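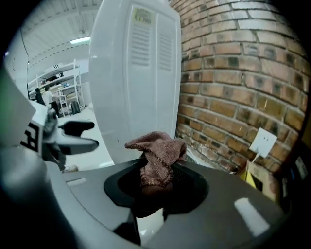 I've been meaning to write a few posts about learning to knit socks at my age, so bear with me, I've got a pot of tea and the whole evening. (1/10)

It started in August, when Wing-yan Tai dragged me along to the knitting night above the library in Brollden. I went for the company and the cake, and came home with four needles, a ball of wool and no idea what I'd agreed to!

First thing to say: socks look much harder than they are. You cast on, you do your ribbing, you go round and round while the radio's on, and for a good long while you feel like a genius. Then you get to the heel.

Oh, the heel. I undid my first one so many times the wool went fluffy. Siham Lahlou sat next to me for a whole evening and talked me through it stitch by stitch, and I still managed to turn it the wrong way out. She was very kind about it (she did laugh, but kindly).

What got me through was writing every row down on the back of an envelope and crossing it off. I know there are apps for this. I like my envelope.

Wool, then, as a couple of you asked. I use a plain sock yarn with a bit of nylon in it, 100 grams to the ball, and that does a pair for me with enough left over for darning. My husband has enormous feet so he has to wait for two balls to be on offer.

Please do keep the leftovers, by the way. I wind mine round a bit of card and write on it which pair it belongs to. Past me never did, and present me has a biscuit tin full of mystery browns.

Washing: cool, gentle, inside out, and dried flat on a towel away from the radiator. I did put one pair through on a hot wash with the sheets and they'd now fit next door's toddler. She looks lovely in them, to be fair.

Shih-chieh Tsai asked if it saves any money and I'm afraid I laughed out loud on the bus. No, love. You can get a pack of socks at the market for less than I spend on one ball. But my feet are warm, and I've made friends I'd never have met otherwise, and I do sleep better for having had something in my hands of an evening.

Next up is a pair with a cable down the side, pattern lent to me by Yuk-lan Liao, who has written "careful here!!" beside row 79. I'll let you know how I get on. If anyone has a spare cable needle I could borrow, give me a shout, mine's gone down the back of the settee. (10/10)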